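Shared Work Table: Frequently Asked Questions

These answers cover the big brown table at Prarkwood and the small items kept for it. If your question isn't here, ask Treasa Doherty or leave a note on the whiteboard.

Who can use the table?
Anyone with a Prarkwood bench pass. Passes are issued by Sorcha Sheehan and last 90 days. Visitors may sit at the table with a pass holder.

Do I need to book?
Only if you want it for more than 4 hours. Shorter sessions are first come, first served.

What should I do before I start?
Wipe the surface with a damp cloth and dry it. Put anything you don't need in a bin or tray. If you are going to weigh something, set up the scale first and leave it in one spot until you finish.

How do I weigh a liquid?
Put the empty glass on the scale, turn the scale on, and press the zero button if the display shows anything other than 0. Pour slowly and stop at your target. For most of our exercises the target is 200 grams of water. Don't go over 300 grams in the small glasses. They are hard to carry when full.

Can I use the glasses for drinking?
No. Drinking glasses are in the kitchen cabinet. Glassware from the work table stays out of the kitchen, even after washing.

What is the difference between a bin and a tray?
Bins have higher sides and are meant for storage. Trays are shallow and are meant for carrying a few things at a time or keeping small parts from rolling away. Both go back empty.

Is food allowed?
No food. Drinks with a closed cap are fine, but keep them away from the scale.

What does the table look like in use?

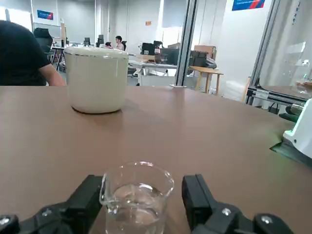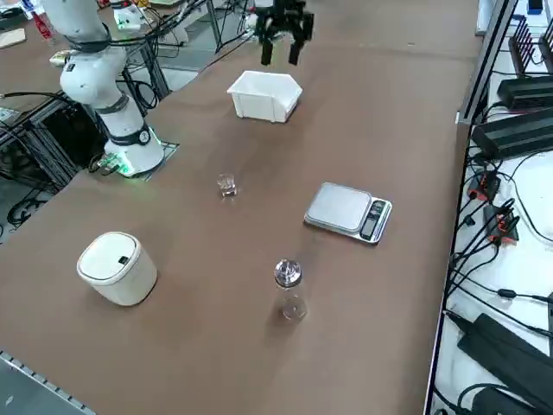
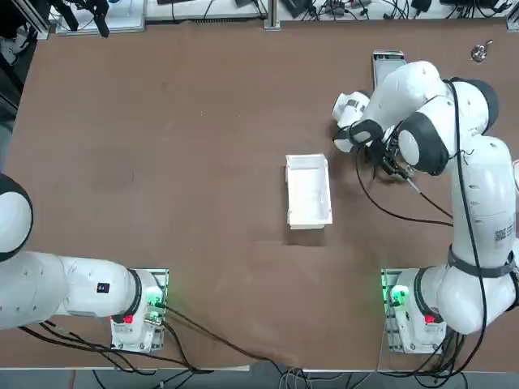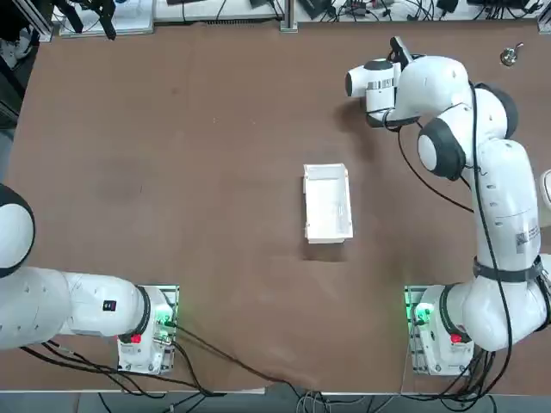
The same brown tabletop is in all four. The digital scale and the clear bottle with the silver cap are in the second.

What if I spill something?
Move the scale out of the way, then blot with paper towels. Plain water needs no report. For anything else, write down what it was and tell Javiera Retamal before the next person sits down.

The surface has marks on it. Should I report them?
Light scuffs are normal. Report deep scratches, burns, or anything that feels sticky after cleaning.

Something broke. Do I have to pay?
Not for ordinary glassware. Sweep up the pieces with the brush and dustpan, wrap them in newspaper, and tell Javiera so she can order a replacement. Scales are checked every March, and a damaged one should be taken out of use right away.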